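Checkerboard tiles in a long room - straight or diagonal?

Posted by Hafþór Stougaard
November 29, 2020

Hello all. I am going to tile the floor of a back room in our house and I want the checkerboard pattern, cream and dark brown. My wife likes it straight, parallel to the walls. I like it on the diagonal, but I am afraid of all the cutting. The walls are not fully square, the difference from one end to the other is 169 mm if I measured well. Which way hides this better? I have also a question about baseboards, whether they should be light or in the colour of the wall. The tiles come from Drandard and I must order before February, when the price goes up.

Kitex

With a difference like yours I would think seriously about the diagonal. In a straight pattern the last row against the crooked wall becomes a wedge, and the eye finds it at once. On the diagonal all the edge tiles are cut anyway. Buy more tiles than the area says, I ordered 200 for my hall and four were left.

Do a dry layout first. Snap two chalk lines through the middle of the room and start from there, never from a wall. Leave the tiles without glue overnight and look at them again in the morning light.
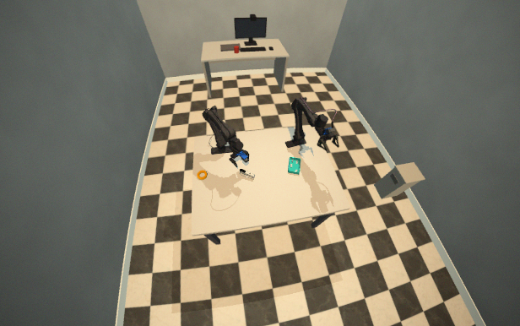
About the baseboards

Cream is a safe choice with blue-gray walls and a brown and cream floor. I painted mine before fixing them - two coats, then only small repairs after.

Gunnlaugsson

Straight. Diagonal is too much work for a back room. Put a cupboard on the bad wall.

Oreo

I agree with the dry layout, but please check also that the floor is flat. Mine was 6 mm lower in one corner and I had to pour levelling compound before I could begin. Mix the boxes too, because the brown can be a little different from one box to the next.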